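I've been painting over store-bought plates for a few years now, and the email I get most often is some version of "mine washed off, what did I do?" So let's go through the whole thing properly, start to finish, the way I do it at my own kitchen table in October when it's too wet to be outside and I've got gifts to make.

## What you need

- A plain glazed plate (thrift stores are great for this, mine are nearly always secondhand)
- Ceramic paint that's made to be baked. I use Tronell, but any oven-cure kind is fine
- Rubbing alcohol and a few cotton balls
- Two soft brushes, one small round and one skinny liner
- A pencil, some tracing paper, masking tape
- An oven thermometer, if you own one

I get my paint from Picard, the little craft place on the way to Stukby, and they'll order colors in for you if you ask. Their own-label brushes shed like a cat though, so skip those.

## Clean it like you mean it

Wash the plate with dish soap, rinse it well, dry it, and then wipe the whole front with rubbing alcohol. From that point on, hold it by the edge only! Fingerprints are greasy, and paint sitting on grease will come up in little flakes the first time somebody washes the thing. I'd bet that's behind most of those emails.

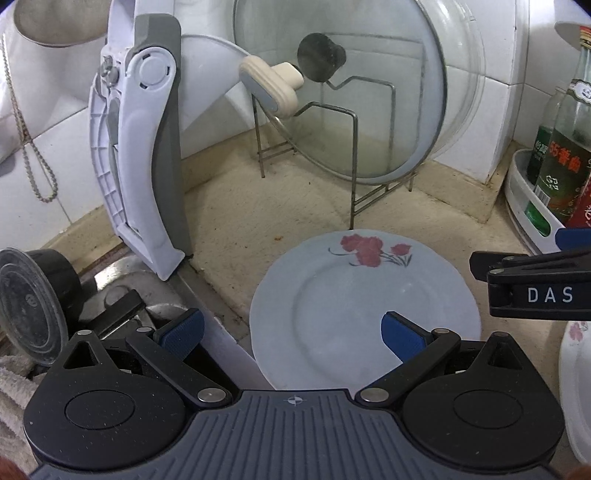 Picking a design is where I lose the most time, so I've made myself a rule: look at what's already in the cupboard before opening the laptop. Factory plates are full of ideas you can borrow, and the placement is often smarter than anything I'd come up with. A spray of red flowers near the upper rim, dark leaves and stems, and then nothing else on the white plate at all. You could paint that in an evening with two or three colors, and the middle stays clear, which matters a lot once we get to the food question further down. My first few plates had a huge sunflower smack in the center and I couldn't serve so much as a cracker on them.

## Getting the design onto the plate

Draw your flowers on tracing paper first. Flip the paper over, scribble all over the back of the lines with a soft pencil, then turn it right side up, tape it to the rim and go over the lines again. You'll get a faint gray outline on the glaze. It's faint, so work near a window. The pencil burns off or wipes off later, and either way I've never had it show.

A curved rim will fight you a bit. Snip into the edge of the paper in a few places so it can bend, or do what I do when I'm impatient and just transfer one flower at a time.

## Painting

Go petals first, then leaves, then stems with the liner brush. Load the brush, touch it down, press, and lift as you pull away. One press is one petal. Try it on a scrap tile until your hand gets the hang of it (mine needs a warm-up every single time).

Let the first coat sit 40 minutes before you add a second. If you go in too soon the wet paint drags the bottom layer right off and you get a bald patch. Red is the worst for this and it nearly always wants two coats. Mistakes come off with a damp cotton swab while they're fresh, or a toothpick once they've set up a little.

## Baking

Leave the finished plate alone for a full day. Then:

1. Put it in a **cold** oven.
2. Set the oven to 300°F and let the plate heat up along with it.
3. Once it's up to temperature, bake for 33 minutes. (My label says 30, but my oven runs cool. Go by your own label!)
4. Turn the oven off and leave the door shut until everything is completely cool.

Please don't crank up the heat to save time. I let mine get to almost 400 once and my lovely reds went the color of old brick.

## Can you eat off it?

Keep the paint on the rim and keep food away from it, even if the jar says non-toxic. I treat mine as cookie and toast plates. Hand wash with a soft sponge, no dishwasher, no microwave.

Next time I'll do mugs, using the Kokska stencil sheets a few of you asked about. They're stretchier than I expected and I've already ruined one.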